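Wivemora opens the doors on its new covers range

2020-08-14

Hello from all of us at Wivemora! I'm Harsh Rana, I look after the workroom, and I've been told to keep this short (I won't manage it). We have a new range of made-to-measure covers out this morning, it's called Fuvau, and I've been living with it on my sewing table for so long that I can hardly believe other people are going to have it in their homes.

Fuvau is a plain, dark, matte covering for the things in a room that get knocked about. Benches, chair backs, storage trunks, the side panels of that big cabinet you inherited and can't shift. It comes in nine colours and the one I keep going back to is Coughlan, a green so deep that in the evening you'd swear it was black. My sister thinks it's gloomy. I've done my whole hallway in it.

The bit I'm proudest of is the seam. We went through an awful lot of thread over this! Most covers we looked at had a fat ridge running along the join, and once you've leaned on one for an hour you know all about it. Ours is a thin, flat line, stitched twice from the inside, and it will go round a curved corner without puckering. Mitiku Tamiru cut every one of the early patterns by hand and then cut them all again in April when we changed the width of the cloth, and he was much nicer about it than I would have been.

We've made 4000 metres of the cloth to start with, woven for us at the Trinari mill, and there are 700 ready-cut covers in the three standard sizes if you don't fancy measuring. If you do fancy measuring, the form is on our website and it wants the height first, then the width, then the depth. Please do write down any curves! A quick pencil sketch is fine, we've worked from worse.

"I like it best where it sits next to something clear, glass or acrylic or whatever you've got," says Mitiku. "All that light on one side and then this big quiet dark shape on the other."

I asked him for something about durability and that's what I got, so I'll add that it can be brushed down dry and sponged with cool water, and it shouldn't go in the tumble dryer.

Orders are open now. Standard sizes leave us within the week and made-to-measure takes a bit longer, depending on how many corners you've given us. Free swatches of all nine colours can be had by post, just send us your name and address and say Fuvau somewhere in the message. Shops and trade customers should ask for me, and if I'm at the cutting table Mitiku will pick up. 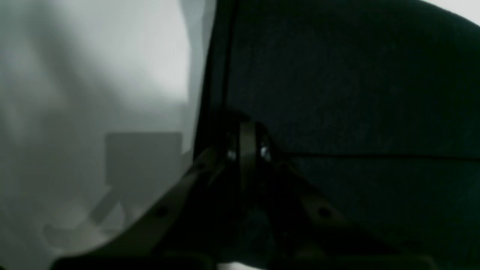
Issue 1079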